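## Bare CPU in an open tower: clean and re-paste now, or leave it until the cooler arrives?

**gwatkins_23**

Tower is on its side with the panel off, cooler removed, CPU still in the socket. 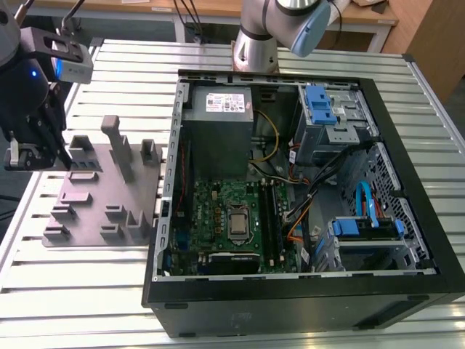

The replacement cooler is a Zavora and ships in July. I'd like to do as much prep as possible before then. Current plan:

1. Clean the heat spreader with isopropyl.
2. Apply new paste.
3. Cover the case and wait.

Is there a problem with step 2?

**jauer**

Yes. Don't apply paste until the cooler is in your hand. It collects dust and the surface starts to dry. Cleaning now is fine.

I would also take the CPU out of the socket and put it in a clamshell.

**troncoso_h**

Disagree on removing it. An installed CPU protects the socket better than an empty socket does. Every removal is another chance to bend something. Leave it seated with the lever down and put an antistatic bag over the board.

**jauer**

> An installed CPU protects the socket

So does the plastic socket cover, if he kept it.

**gwatkins_23**

I didn't keep it. CPU stays in.

Second question: the yellow cable from the PSU loops down toward the middle of the case. Reroute it before or after the cooler goes on?

**meinir_p**

Before. Once a tower cooler is mounted you lose most of the hand room on that side. Tie it back to the chassis and check that it can't reach the fan.

Also measure the clearance from the board to the side panel. I had to return a Nulaneck cooler that was 4 mm too tall for my case.

**troncoso_h**

Seconded on clearance. Check the memory slots too. Some coolers overhang the nearest one, and tall modules won't fit under them.

**gwatkins_23**

Noted. Is it worth opening the PSU to clean out dust?

**jauer**

No. Unplug it, blow it out from the outside, hold the fan still while you do it. Don't open the housing.

**gwatkins_23**

OK. Cleaning the heat spreader tonight, paste in July. Will post idle and load temperatures after the install.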